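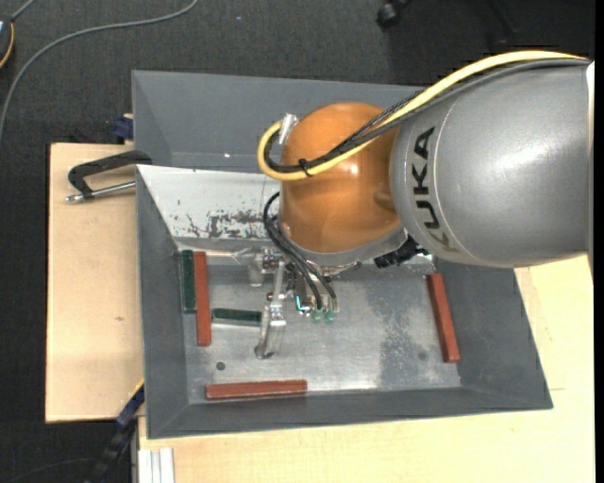 By Marlina Tuhumury
Aug 8, 2019

Bin picking just got a lot more approachable for small shops. Sundqvist has started shipping Duten, a kit that adds picking from a bin to a robot arm you already own, and after a morning with it at the company's Gadcombe workshop I can see why people there are excited.

The job sounds easy until you try it. Parts land in a bin any way they like, some against a wall, some at odd angles, and the arm has to get a grip on one without banging into the metal or shoving its neighbors around. Duten bundles the software, a gripper with slim fingers and a set of practice blocks in red and dark green, so a new owner can start before risking any real parts. The demo cell runs on a KUKA arm with the bin set up among wooden work surfaces and a few clamps close by, and it has the cheerful look of a place where people change things every day.

Blocks lying right along the side of a bin are the ones I always watch for. There's hardly any room for a finger on that side, and plenty of systems I've seen simply leave them for a person to fish out. Duten lets you set how close the fingers may come to each wall, and you do it by dragging a line on a screen - no code at all. I had never used the software before and had my own limits saved in six minutes, with one wrong turn through the menus (my fault, I skipped the help page).

"We wanted the person who runs the machine to be the one who teaches it," says Boris Kovačević, who leads the Duten project. His team has been testing with early customers since February, and the one request that kept coming back was for sloped bins. Those are now covered in the standard version. Round parts are next on the list, and Kovačević would not be pinned down on when.

A few things still need work. The manual runs to 200 pages and badly needs an index, and changing from one bin size to another means going through the whole setup again. I'd also like a longer hose set for bigger arms. But the basics are great fun to use, and the fingers come off with two screws!

The kit, order number 3119, is sold directly by Sundqvist and comes with a day of training. The first batch is limited to 20 units. A smaller version for tabletop arms, called Hendamow, is planned for next year, and the company is taking names for the test group now.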